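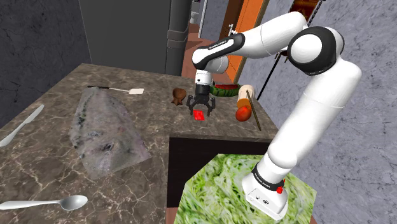

The Franka arm over the marble counter, fingers open above the red card, in one of our simulated kitchens.

I promised Kjell Tangen I'd write something for the July issue about what's changed on our side of the Umstead office, so here goes! Most of you know I spent my first 2 years here setting tables. Virtual ones, I mean. Spoon on the left, watermelon at the back, spatula somewhere annoying, press go, watch the arm, write down what it did, put everything back, do it again. I got pretty fast at it (Birger Amundsen was faster, and he'll tell you so).

Since we switched on Tusasora, the layouts get made and run overnight. I come in at 8:30 with my coffee and there are 600 runs waiting for me, already sorted. My job now is mostly looking at the odd ones and deciding whether the arm messed up or the kitchen was just unfair. I like that part a lot more than dragging spoons.

It's not all roses, though. The mornings are heavy on reading and my eyes are shot by lunch. Birger misses building the layouts by hand, and I kind of do too, so Kjell has agreed that we each get an afternoon to make our own. Mine are messier than Tusasora's and I'm proud of that.

Folks from the Bevan team have been asking if they can sit in on a morning review. Sure, come on over, just bring your own chair.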